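The Friday people

It is raining in Minport, as it has been since before Christmas, and I am late, and the bus has put me down at the wrong end of Salville Road. By the time I find the right door my notebook has gone soft at the corners. I needn't have worried. The Limora Robotics Club has never, in the memory of anyone I meet, started on time, and when I come up the stairs there is still a discussion going on about who was meant to bring milk.

The club began one November as an evening class, with a proper register and a proper fee, and then the class finished and the people simply carried on turning up. There is a retired bus mechanic, a pair of sixth-formers who are applying for engineering courses and would very much like you to know it, a dental nurse, a man who repairs accordions, and Booker Mahmoud, who taught the original class and now describes himself as the one who locks up. He is tall and soft-spoken and has a way of handing you a screwdriver in the middle of a sentence, so that you find you have joined in before you have quite decided to.

What they are all working towards is the Radu Cup, a small and friendly competition in which clubs send a robot to do household jobs. It must clear a table, or fetch something from a table, or put something on a table (tables loom very large in the Radu Cup). Points are given for finishing the job and taken away for dropping things, and there is a time limit which, as far as I can gather, has never troubled anyone, as the dropping comes first.

So this winter is all about hands. Booker is a great believer in hands. Walking is lovely, he tells me, everybody claps when it walks, but then it gets to the table and has to do something, and that is when you find out what sort of club you are.

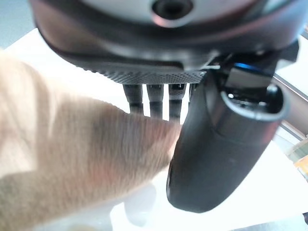
Why does picking things up take so much practice? Every object asks for something different from the fingers, and the robot has to judge the position, the shape and the right amount of squeeze all at once, where you or I would do it without looking up from the paper.

The bus mechanic puts it another way. He spent his working life with his arms inside engines, feeling for bolts he couldn't see, and he says he never gave his own fingers a moment's thought until he came here. Now he can't stop. He watches his granddaughter eat peas. He buttons his coat slowly, on purpose, to see how it's done. His wife has asked him to please stop doing it in shops.

I had imagined, I suppose, a good deal of typing, and there is some of that, but a great deal more of the evening goes on talking and trying things and writing down what happened. The sixth-formers keep the log, a fat blue ledger with a page for every attempt, and they are fierce about it. If you try a grasp and don't write it up, it didn't happen. They have set themselves the target of 1000 attempts before the competition and rule a double line under every 50, with a biscuit allowed at each. (The accordion man has suggested more than once that the double line might come a little sooner.)

Reading back through the ledger is the nicest half hour I spend there. "Thumb too early." "Thumb too late." "Good! Then not good." One entry just says "ask Booker", and next to it, in Booker's own small handwriting, "don't know". I warmed to them all enormously after that page. There is something very cheering about a teacher who will write "don't know" in ink and initial it.

Then there is the matter of what to practise on. In the class days they used wooden blocks, all the same size and painted in nice bright colours, and the robot became very good at wooden blocks. They went off to their first Radu Cup full of confidence and were given a real table with real things left on it, and came home with 4 points out of 100. Booker has kept the score sheet and it hangs by the kettle. Since then the rule has been that you practise on the sort of muddle people live with: snacks, drinks, a takeaway box with the chopsticks left on top, a bit of fruit if somebody has remembered to buy some.
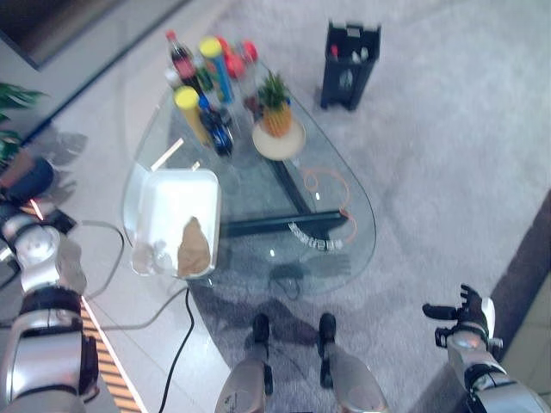
The dental nurse is the one who changed their minds about speed. For months they had been trying to make everything faster, and she pointed out, rather gently, that she works with her hands in people's mouths all day and the last thing anybody wants from her is speed. What they want is for her to arrive where she said she would. So they slowed the whole business down, and the ledger shows it too, with far fewer entries ending in the word "floor". It has made the evenings longer. I don't think anyone minds.

I asked the younger of the sixth-formers whether she thought they might win this year. She gave it proper thought, chewing the end of her pencil, and said she would settle for double figures and a go at the pouring task, which they have never been brave enough to enter. Her friend said he would like to win, thank you, and could we please put that in the magazine. I have now put it in the magazine.

Newcomers are welcome on Friday evenings and you don't need to know anything at all, though it would be kind to bring milk. The door is the green one next to the shoe repairer's, and the bell doesn't work, so knock hard and keep knocking.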